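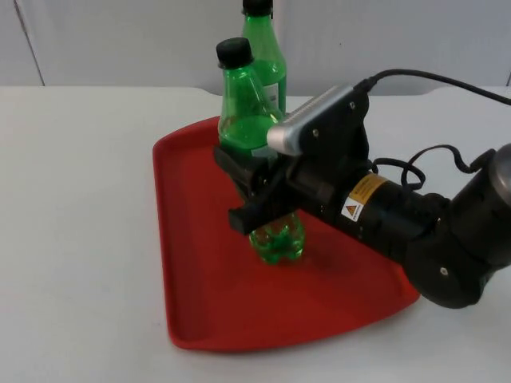
In praise of the red tray

11 February 2018
by Ezequiel Magaña

Print this post | E-mail this post

I've been meaning to write about trays for ages, and now I'm finally doing it, because I am completely sold on them. Green bottles on a red tray on a white table! It's such a cheerful combination that I'd put it out even if we weren't having people round.

Ours is a plain red plastic serving tray, shallow, with a raised rim and rounded corners. I found it on the bottom shelf in Landex (the one on the Warndale road, not the big one) when I'd gone in for light bulbs. I very nearly didn't buy it. We already had a nice old tin one from my aunt in Pelitz, but it's flat as a pancake at the edges and anything tall slides straight off it on the stairs. The rim on the red one isn't much, just enough to stop a bottle wandering.

So, bottles. I used to hand drinks out from the kitchen, one glass at a time, and miss every conversation going. Now the fizzy stuff goes on the tray and the tray goes on the table, and people help themselves. I put the tall ones at the back and the shorter ones nearer the front, so you aren't reaching over anything. And I lift bottles on and off by the middle, never by the cap. I learned that one with a bottle of lemonade and a cream rug, and I'd rather not talk about the rug.
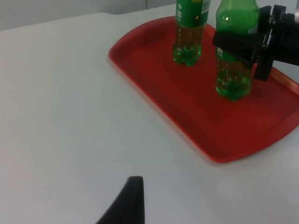 The other thing I love is how easy it makes the clearing up. Caps on, everything back on the tray, one trip to the kitchen, a wipe round the rim and it's done. Those lobed bases on fizzy drink bottles leave funny little rings of dots if there's any spill about, and on the tray I really don't mind. On my white table I mind a lot!

A few of you asked last time whether it's worth getting a matching set. I'd say have 2 if you've got the cupboard space, one for drinks and one for crisps and bits, but they don't need to match. My friends the Figueroas use a blue one and a yellow one and it looks brilliant.

I'm doing the drinks for my sister's birthday in March, so the tray will be getting a proper outing. She wants ginger beer and something with elderflower. If you've got a good recipe for a big jug of either, please leave it in the comments, I'm very keen to try some new ones.

Recent posts
Getting the shelf above the cooker straight
Soup for a cold week
My aunt's tin tray and other Pelitz treasures
Which glasses survive the garden?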